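About Lirkus

Lirkus is a small kitchen in Clirnbridge. We make filled dumplings, flat breads with filling, and a few soups, and we sell them fresh at the counter or frozen in bags to take home. The name comes from the first bag we ever printed. It was a spelling mistake of the printer, and after we paid for 600 labels we decided to keep it.

We began with one recipe, a dumpling with lamb, onion and black pepper which is folded so small that you can put several on one spoon. In our family it was always winter food. The whole afternoon was spent at the table folding, and in the evening everything was eaten in ten minutes. When we opened we thought that customers would want something bigger, so we tried a big one also. The big one did not sell. The small one is still number one on the menu, with garlic yogurt and red pepper butter on top, and please do not ask for it without the butter before you have tried it with.

Our flour comes from Akbulut, a mill which grinds only two kinds of wheat. We use the harder one for dumplings and we mix both for the bread. The dough rests for 29 minutes. Yes, we tried 20 and we tried 45, and we have a notebook about it. For the yogurt we use our own culture, which we keep going from week to week, and if you bring a clean jar we are glad to give you some.

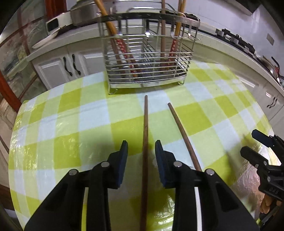
Lirkus Kitchen Pages, No. 2

In February we started with a second line, called Neler. These are the dishes without meat: spinach and white cheese, potato with dried mint, green lentil with a lot of onion. Neler has its own rolling pins and its own pots, and it is cooked before the meat in the morning. Some customers told us that the lentil one is better than the lamb. We do not fully agree — but we sell out of it most days by two o'clock.

The frozen bags weigh 600 grams and feed two hungry people, or three if you serve a soup before. Please cook them directly from the freezer in a wide pot with plenty of salted water. When they come up to the surface, give them two more minutes. If they thaw first they stick together, and then you have one very large dumpling.

We do not have a dining room, only the counter and a bench outside. We also do not deliver, but for bigger orders you can call us one day ahead and everything will be packed when you come. Trays can be returned at any time, you don't need to wash them perfectly.

If you have an allergy, ask at the counter. All our doughs contain wheat, and most of the sauces contain milk. Walnuts are used only in the red pepper spread.

Page last changed 12/4/20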